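Duddale opens service desk for bin-picking cells, puts its setup sheet out for free

Duddale, April 2024

For immediate release

Duddale, the cell integration shop run by Vega Prieto, is opening a service desk for small bin-picking cells. Setup, upkeep, repairs. Covers single-arm cells up to one bin, ours or anybody else's. Phone and email first, site visit if that doesn't fix it.

The desk grew out of work on one cell, known in the shop as Reso. One arm, one gripper, one metal bin on a wood bench. Reso has had three rebuilds of its cable run and we kept notes on all of them. Those notes are now the Duddale setup sheet, two pages, free to anyone who asks.

"Most of the calls we get are not about the software," said Prieto. "It's a cable that snags at the wrist, or a bin that crept over and the cell never got told. We wanted a desk that picks up for that kind of call."

What the sheet covers:

Bin position. Clamp the bin to the bench before teaching any points. Check the clamp at the start of every shift, by hand, not by eye. If the bin has moved, do not nudge it back and hope. Put it back to the marks, re-touch the corner points, run slow.

Cable dressing. Leave a real loop at the last joint. Too tight and the connectors take the load, too loose and the bundle drags on the parts. Turn the wrist through its full travel at low speed and watch the loop the whole way. Re-tie anything that slid.

Finger height. Set over the bare floor of the bin first, then over a part. Worn fingertips get swapped in pairs.
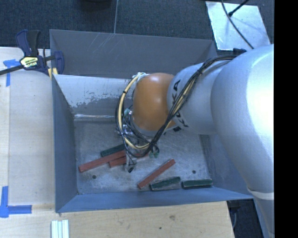
Gripper down among the red and green blocks, bar clamp on the edge of the bin.

Test parts. Long and short blocks, mixed, dumped in any which way. Parts lying against a wall are the hard ones and the sheet has a seperate routine for them: approach steep, close slow, lift straight up before any sideways move.

Wear check. Wipe the bin out, look over the walls and floor, write down new gouges. Scuffing is fine. A raised edge is not, file it flat. Same goes for blocks with chewed up edges, keep a couple in the mix so the cell sees them, retire the rest.

Reso was stripped and put back together last July after a wrist connector failed in the middle of a long run. Fault was a pinched wire under a tie. Parts cost next to nothing, finding it took most of a day. The new routine asks for a 300 pick run after any work on the cabling and a full 1280 pick run before a cell is signed off. Stop on the first snag, log the arm pose, re-dress, start the count over.

First customers on the desk are Trateo, with a cell sorting molded parts, and Marín, who are moving a cell to a new building and want it re-taught on arrival. Both will get the same sheet and the same sign-off run.

"We'd like people to do the simple stuff themselves," Prieto said. "Send us a photo of the cable loop and tell us what the last thing you touched was. Thats half the job right there."

What the desk does not do: controller board repair, safety fence design, anything with a lapsed safety inspection. Those go back to the arm supplier or a certified inspector. Power off and locked out before hands go in the bin, every time, no exceptions on our visits.

Service desk is open now. Existing Duddale customers are already on the list, no need to sign up again. Everyone else, ask for the setup sheet and a call back slot.

Press contact: Vega Prieto, Duddale. Cell visits for press on request, closed shoes please.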